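Search this journal Enter keywords Go

Home Current issue Archive Authors Contact

4. What people meant by "a bit left"

I should own up at the start of this section that I never planned to write it. The Gillstead study was meant to be about shopping, and the food diaries were designed for shopping: what was bought, where, by whom, and what it cost. There was a box at the bottom of each page headed "Anything else?", which Felista Kariuki added at the last minute (she felt sorry for anyone whose week didn't fit our boxes), and it's that box I want to talk about now. People filled it with leftovers. They told us about the end of the rice, the half onion, the heel of a loaf, the jar with one spoonful in it that had been moved from flat to flat. I'd read thirty or so pages before I noticed how often the same few words kept turning up.

We had 966 diary entries from 40 households, collected over seven weeks in Gillstead and the streets on the Fludby side of the canal. Of those, 853 had something written in the bottom box, far more than I'd expected, given that most of us leave such boxes blank. Salim Mrema and I read all of them separately, then sat down with a very large pot of tea and argued about what they meant. We agreed more often than not, though we fell out for most of an afternoon over the word "nearly".

The phrase that gave us the most trouble was "a bit left". I'd taken it to be a measure, a vague one, somewhere between "some" and "hardly any". But people used it for a whole unopened tin (because there had been a tray of them) and for a scrape of margarine. One woman wrote "bit of chicken left" on the first page of her diary and the same again four days later, and when Salim went back to ask her she was quite clear that these were two different chickens and that she had meant quite different things. The first was enough for a meal. The second was enough for a sandwich "if you're not fussy about edges". Her husband, listening from the next room, called out that it was for the cat.

So I've stopped treating it as a measure. What seems to matter is whether the writer has a plan for the food. "A bit left" nearly always came with a plan, or the shadow of one: a bit left for tomorrow, a bit left for when Mum comes. Food with no plan got other words, mostly "still some" or "need to sort". I think this is a real difference, and it held up when Tín Lương re-coded a batch of entries without knowing what I was hoping to find. He did warn me that the older diarists muddied it, and he's right, and I come back to them below.

Small things that don't make a meal on their own are where the plan shows up best. Dried red chillies in a bowl, a few cherry tomatoes in a clear box, a bread bun in its wrapping (Figure 3): put those in front of three people and you'll hear three different suppers, or none. Usa Sriwong tried more or less this in the follow-up interviews, just naming odds and ends of food aloud and asking what people would write in the box. The chillies were hardly ever "left" at all. They were "in", as in "we've got chillies in", the way you'd speak of flour or salt. Tomatoes were left. Bread was left, and then quite suddenly it was "going".
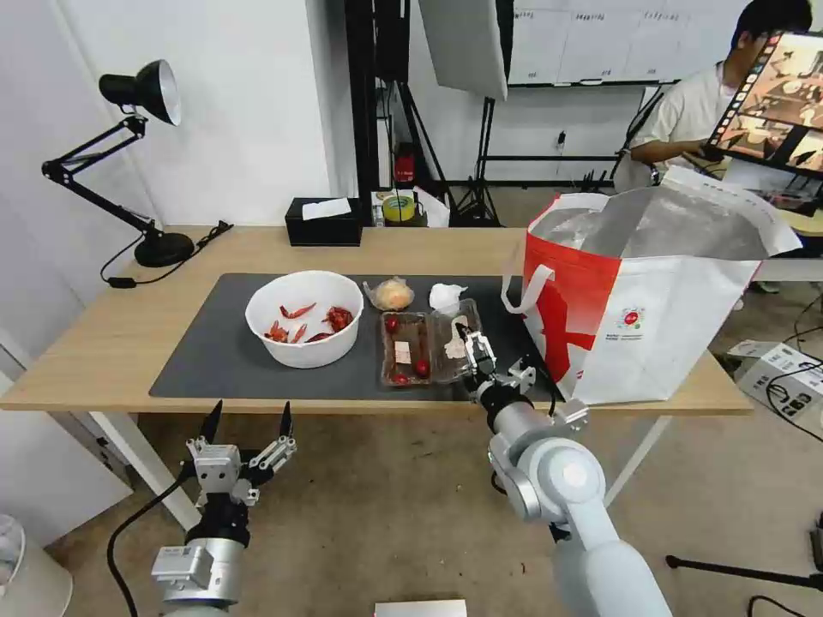

That little word "going" deserves more room than I can give it here. In the diaries it's a warning and a kind of permission at once. Once the milk was going, anybody in the house could finish it without asking. Before that, in shared houses especially, you had to check, and a good many of the crosser remarks in our bottom boxes were about someone not checking. I found only a handful of cases where a person said that their own food was going. Usually it was said of somebody else's, often just before eating it.

Kheri Mwakalinga, who had run the earlier Khaemba interviews, thinks I'm making too much of the shared houses. His view is that people there write more because they're annoyed, and that annoyance makes for good quotations and poor evidence. I've gone back and forth on this. If I set the shared houses aside, "going" becomes rarer but it doesn't change its meaning, and families use it in the same slightly pointed way. A teenager in one of the family homes wrote "ham is going, I have told them", underlined twice. That doesn't look like a house-share habit to me.

The older diarists, as I said, are a puzzle. Several of them wouldn't call anything left. A cold potato was simply "a potato", entered on the same line and in the same hand as the shopping, as if cooking it hadn't altered its standing at all. Tín's suggestion is that "leftover" only makes sense if you think a meal has an end, and that for someone who cooks once and eats from the pan for two days the meal just goes on. I like this a lot, though we have too few such diaries to lean on it. Felista has asked whether the Jesov diaries, which were gathered in April and cover an older group, might help. They may well, but they were filled in by telephone, and I'd want to know whose words had ended up on the page before I put them beside ours.

One last awkwardness, to do with the freezer. Things put in the freezer vanish from the bottom box. They aren't left, they aren't in, they certainly aren't going, and when they come out again they're entered as if new. I'd assumed this was laziness until I looked at my own kitchen list and found I'd done exactly the same with a tub of soup. In section 5 I treat frozen food separately, with its own set of codes, and the counts there shouldn't be added to the ones given here.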